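Trandero planner FAQ (February build)

Quick answers, typed between runs. Will tidy up later.

**What does the planner need before it'll start?**
Joint states from both arms, the head camera, the wrist cameras. One stream missing = no plan. Check the topic list first, it's nearly always a name mismatch.

**Why two arms if only one is reaching?**
The idle arm is still a collision body. Planner checks every path against it. Don't drop it from the model to save time, please.

**Head view or wrist view, which one wins?**
Head view picks the target, wrist view corrects the last bit. Handover is at 75 mm by default. Set `handover_mm` if your object is tall. 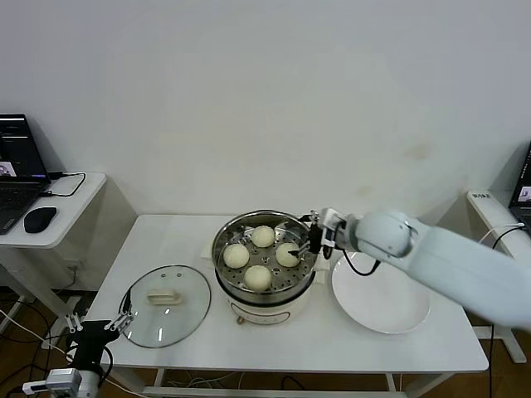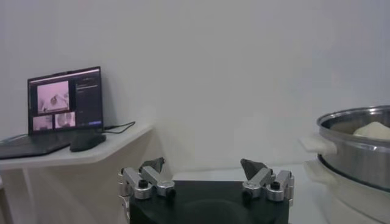
**Shiny metal wrecks my depth. Fix?**
Partial. Turn on `specular_mask`, it throws out pixels that jump between frames. Steel rims and glass still leave holes. Grow the object mask a little and take the median, works ok for anything round and pale.

**Planner times out at 400 ms. Can I raise it?**
Yes, `plan_timeout`. But look at your collision mesh first. Somebody loads a full CAD pot with every hole in it and then wonders. Use a cylinder.

**Gripper closes too early?**
Clock drift between the arm controler and the vision box. Sync them. Anything over 13 ms and you'll see it.

**Does it work with Cinolix drivers?**
Version 9 and up. Older ones dont report finger position so the grasp check always passes.

**Where do logs go?**
`~/trandero/logs`, one folder per run. Send the whole folder with a bug report, not a screenshot of the terminal.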